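Stiston Public Library - Friends and Users Meeting
Minutes, 04/07/2022

Present: Iker Nieto (chair), Genivaldo Rangel (minutes), and eleven members. Apologies from two.

1. Minutes of the last meeting
Approved with one correction. The book sale ran for two days, not three.

2. Opening hours
The branch will stay open until 7 on two evenings through the end of January. Iker asked whether the later hours could be moved to suit the bus from Vieira, which now leaves earlier than it used to. Staff will look at the door counts before saying yes. Several members said the evenings were quiet but that the people who came stayed a long time.

3. Local history room
Genivaldo reported on the map collection. There are 73 sheets in the drawers and nearly 90 more in tubes. The oldest is a survey of the Nonum parish dated 1741, which has a tear along the lower fold and should not be unrolled again until it has been looked at. A quote for the repair is expected. One member offered a set of county road maps. Accepted with thanks, provided they come with the index sheets.

The room is still too warm in the afternoon. The blind on the west window has been ordered twice. Iker will call the supplier.
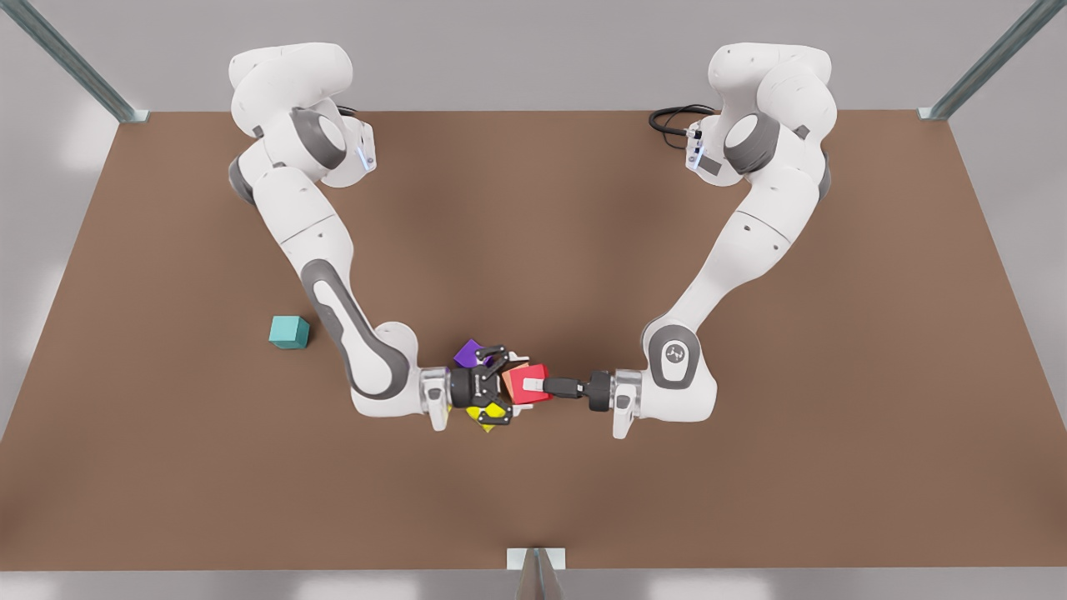

4. Furniture for the reading room
The old tables wobble and two have been taken out of use. Members went over what should replace them. Most wanted something large enough to open a full newspaper on with a person sitting across. Genivaldo would like a flat, matte top in a reddish brown like the one shown, wider on the reader's side if it can be had, as the glossy tops in the study area throw the ceiling lights back at people. Pale gray for the floor was also liked - the present carpet hides nothing and has to come up anyway. There was a long discussion of whether chairs should have arms. It was left that half would and half would not. Jitevau, the firm that did the children's corner, will be asked for a price, along with one other.

5. Large print
The exchange with the Vieira branch is working but slow. Boxes have been coming back with the wrong list inside. Staff asked that readers not take the yellow slips out of the books. A request for more westerns was noted, again.

6. Noise
A letter was read about phone calls in the reading room. The sign by the desk is to be moved to the door. A second suggestion, to set aside a corner for calls, did not find support.

7. Any other business
The drinking fountain is still out of order.
The bike rack has been bolted down.
A member asked if the returns slot could be left open on holidays. Staff said it fills up and jams. They will try it once with a bigger bin and report back.

Actions
Iker - call about the blind; bus times to staff.
Genivaldo - repair quote for the Nonum survey; prices for tables and chairs.
Staff - move the sign; returns bin.

Next meeting in the local history room, same time, unless the heat is bad, in which case the reading room.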